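Hala Kettani
11/08/2019

A few people asked about the dried lemon slices, so I'm putting it all in one thread instead of answering in replies. It covers the lemons, the mug and the board. Long one, mute me if you need to.

I started drying lemons in January, when El-Sayed had a crate of them marked down and I bought more than I could use. El-Sayed is the grocery on the corner in Wulham, next to the shoe repair place.

First batch was bad. I cut them too thick and the middles stayed sticky. They went moldy in the jar and I threw the whole thing out, jar included.

Second batch I cut too thin. The segments dried out and tore, and I was left with a lot of rings of rind. They still made okay tea but they looked like washers.

What works for me is slices a little under a quarter inch. A regular serrated bread knife does it better than my good knife. I cut off both ends first and pick out the seeds with the tip of a fork.

My oven doesn't go low enough, so I use a dehydrator. It's my sister's old one and the lid has a crack in it. I leave the slices in overnight, flip them in the morning and give them a few more hours.

Then they sit out on a rack for 48 hours before they go in a jar. You can skip this if you live somewhere dry. I don't.

If a slice bends, it isn't done. If it snaps, it's done. I don't have a better test than that.

Okay, the mug. It's a 12 ounce, I think. The color is teal, or blue-green if you want to argue about it, and the lower half has ribs going up and down. It came from Plarnon, the housewares store by the bus station. They had the same one in mustard and in white. 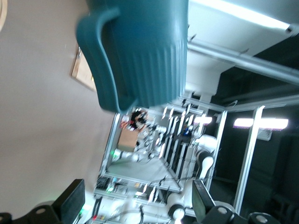
The mug, ribbed half and handle.

The handle is the main reason I bought it. It's thick and it has a real curve to it. My old mug had a thin handle with a flat top and I could only get two fingers through.

The glaze is a little shiny and you notice it most on the ridges. Tea leaves do get stuck around ribs like that when you empty the dregs down the side, which I do. A bottle brush takes care of it.

Someone asked if it goes in the dishwasher. The sticker said yes. I wash it by hand out of habit, so I can't tell you how it holds up.

For the tea itself I use Stenimeo, the plain black one in the paper bag. One lemon slice in the bottom of the mug, tea on top, five minutes. Two slices if I'm getting a cold. More than that and it tastes like floor cleaner.

Don't use boiling water directly on the slice. It pulls out a bitter taste from the rind. I let the kettle sit a while with the lid up and then pour.

You can eat the slice at the end. My brother does. I think the rind is still too tough, but he says the same thing about my bread.

Next, the board. Bamboo, light colored, with a fine stripe running through it and a curved metal handle on one side. I wanted one with a handle because I carry it to the table with things on it and I'm tired of gripping a wet edge.

I put a few slices out on it with a yellow plastic fork, over brown paper. I like brown paper for anything with lemon. Dried slices shed little bits and you can fold the paper up and be done. 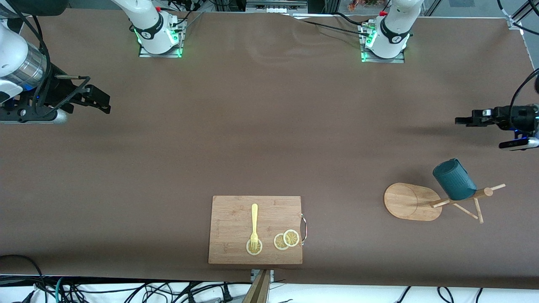
Three slices and the yellow fork on the bamboo board.

Those are about the color I aim for. Pale yellow, and you can still see the segments. If yours come out dark brown the heat was too high. They're fine to use, they just taste more like marmalade.

On bamboo in general: it's hard on knives. I knew that going in. I cut fruit and bread on it, and anything heavier goes on the old plastic board.

I oil it when it starts to look chalky. Food grade mineral oil, wipe it on, leave it overnight, wipe off the extra. Stand it on its edge to dry after washing — if it lies flat on the counter one side stays damp and it warps. I've lost one board that way already.

Lemon is also good for cleaning it. Coarse salt, half a lemon, scrub, rinse. That's for a fresh lemon. A dried one does nothing, I tried.

The fork is from a picnic set. I've had it for years and most of the set is gone. It's good for lifting slices out of a jar because it doesn't scratch the glass and it doesn't pick up a smell.

Storage, since it came up twice. Glass jar with a tight lid, in a cupboard, away from the stove. Check it after a few days and if there's any fog on the inside of the glass, take the slices out and dry them again.

Limes work the same way but they go brown faster. Oranges take much longer and I usually give up and eat them. I haven't tried grapefruit.

I'll add the dehydrator settings once I can find the booklet. The numbers have worn off the dial and I've been going by feel.

Adding one thing: no, I don't put sugar on them before drying. It makes them stick to the tray.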